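Minutes of the June get-together, Pritano shared workshop, started at 7.15 pm

Present: Kristine Tiongson (chair), Sorin Softić (notes), and most of the arm build group, plus two new faces who were made very welcome and given the good stools.

**1. Last month's jobs**

The shoulder bracket for Skukden has been reprinted and fits nicely, with thanks to Kristine for sitting up with the printer. The cable chain has still not come. Sorin will ring again.

**2. Money**

We have 885 in the pot, of which 500 is put by for the second arm. It was agreed, after a good long chat and a second pot of tea, to spend 17 on spare belts now and leave the better motors until autumn.

**3. Kitchen jobs for the arm**

This took up most of the evening, and a lovely lively talk it was! Sorin would like Skukden to learn doors before anything else, and has been gathering views of people doing everyday things in their own kitchens. Kristine felt a microwave was a kind place to begin (one hinge, no heavy lifting), though she did wonder how a single gripper would manage when most of us use both hands without thinking. We looked at this one together: 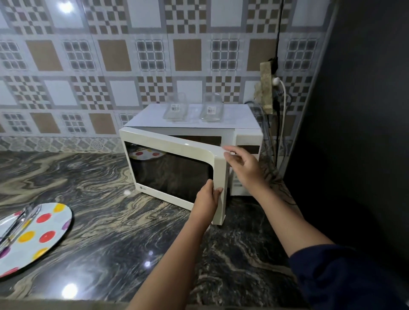 *Item 3: both hands at the microwave door, which is partly open.*

Agreed to try with one arm first, on the old door clamped to the bench, and to keep the speed well down.

**4. Any other business**

The bench vice wants oil. Could whoever has the long hex keys please bring them back, no questions asked.

**Actions:** Sorin, cable chain and belts. Kristine, clamp for the bench door.

Closed at 9.40 pm.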